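Forums > Equipment and purchasing > Budgeting

How much simulation should we pay for before buying an arm?

Posted by Encarnación Lorente, 13th May

We run a small test kitchen that does prep trials for aged care caterers, and we've been given approval to put one robot arm at a kitchen bench. The jobs are simple: shift bowls between the sink and the bench, and later on maybe some portioning. The money has to be committed before the end of the financial year and I'm the one writing the plan.

I have two quotes. Trunusetti will supply the arm, a two-finger gripper, the mount and commissioning as a package. Selix will supply the same class of arm without the mount, and wants us to buy a block of simulation work first, 20 hours, to settle where the base goes and whether the reach suits our bench. Our joinery is already in and I don't want to rip it out.

These are from the trial they ran, with the arm on the floor side of the counter and a brown bowl as the test item.
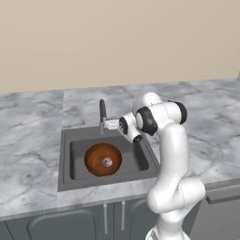
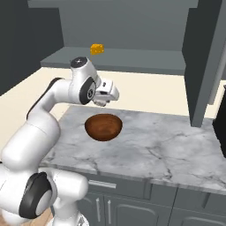
My manager's view is that simulation is a nice extra and we should put the money into a spare gripper. I can see the sense in that, but I'm nervous about bolting a base to the floor and finding it's in the wrong spot. Is the simulation block worth having as its own line in the budget, or should the supplier be wearing that cost? Also, what do people usually forget to include?

3 replies

benchtop_ros

Keep it as its own line. If it's rolled into the supply price you won't be able to tell what you paid for, and you can't take the results to another supplier.

Before you sign, ask Selix what they hand over at the end. You want the layout file with the base position dimensioned off something fixed, such as a wall or the edge of the counter, plus a list of the poses they tested. We did a similar job with Villalobos and got a video and nothing else. It cost us another round to get measurements out of them.

Have them test the awkward positions as well. The bottom of the sink is usually harder than the benchtop, as the wrist has to get down past the rim and stay clear of the tap. Ask for the bowl in each corner of the basin, and with a load in it. Get them to model your real cupboard doors and check that they open with the base in place. Ours didn't, and we lost the use of one cupboard.

Things left out of our first budget:

Floor fixing and the engineer's sign-off
Electrical work, including a separate circuit
Guarding or a scanner, depending on your risk assessment
Freight both ways for warranty repairs
Washdown cover for the arm
Spare fingertips (ours were $293 a set and we went through 3 sets in the first year)
Staff time for training, which came out of my wages line and caused an argument

On the spare gripper, I'd buy fingertips first and leave the whole gripper until you know what wears out.

Posted by kmac

just get the package. sim never matches the real thing anyway, we had ours on a trolley for a month and moved it till it worked

Posted by Pell_Harbour

A trolley is fine for some arms, but check the maker's mounting requirements before you plan on it. A light trolley can shift when the arm stops quickly, and you'd need to redo the positions every time it's moved.

I agree that simulation won't tell you everything. It's good for reach, collisions and base position. I wouldn't rely on it for grip on a greasy bowl or for how long a cycle takes with real food involved. If you go with Selix, hold back enough for a day of on-site trials once the arm is in.

The other option is to ask Trunusetti whether they'll do a reach study for a fixed price. We paid Zekham $673 for one in March and it was credited against the order when we went ahead. It was a basic study, one base position and one alternative, but it showed we needed the base further left than we'd planned. If Trunusetti agrees to something like that, you can compare the quotes properly. At the moment one includes a mount and the other doesn't, so get a price for the mount from Selix too.

Encarnación Lorente

Thanks, that helps. I've asked Selix for the mount price and the dimensioned layout, and I've written to Trunusetti about a fixed-price study. I'll put the electrical work and fingertips in as separate lines. Does anyone know whether the engineer's sign-off normally sits with the supplier or with the building owner? We lease.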